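The Last Store in Gosley

In a town where the bank and the post office have closed, people still come in for soap.
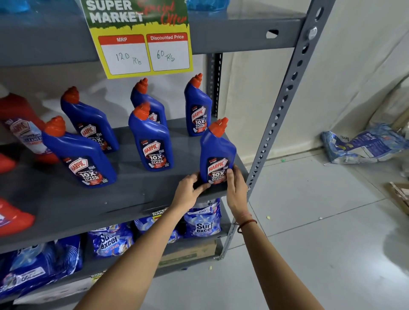
We would have to drive to Urner for a loaf of bread, a woman at the register said when asked what would change if the store shut. She has bought her groceries in Gosley since she was a girl, and she does not own a car.

Gosley had 512 residents at the last count. It used to have two food stores, a hardware store and a bakery. Fairweather, the grocery on the corner by the bus stop, is what remains. It opens at 7 in the morning and closes at 8, later in July when the fruit pickers are in town.

The math is hard for a store this size. Wholesalers prefer big orders, and the nearest warehouse, in Grirodby, will not send a truck for fewer than 70 cases. Fairweather gets around that by sharing deliveries with a shop in Urner. The truck stops there first, and whatever is left comes over the hill before noon. If the road is bad, it comes the next day.

Cleaning goods and canned food carry the business, because they keep. Milk and lettuce do not, and some weeks the store loses money on both. It stocks them anyway. Shoppers who can't get milk tend to buy everything else someplace else too.

Prices are the usual complaint. The big stores in Grirodby are cheaper on most items, and many families make the trip once a month to fill the trunk. In between, they walk to Fairweather for what they forgot.

The store also holds packages, sells bus tickets and keeps a list of older customers who get their orders brought to the door. More than 100 households had something delivered last winter, most of them during the 2 weeks when the hill road was closed. There is no charge for it – the drivers take a sandwich and a coffee when they get back.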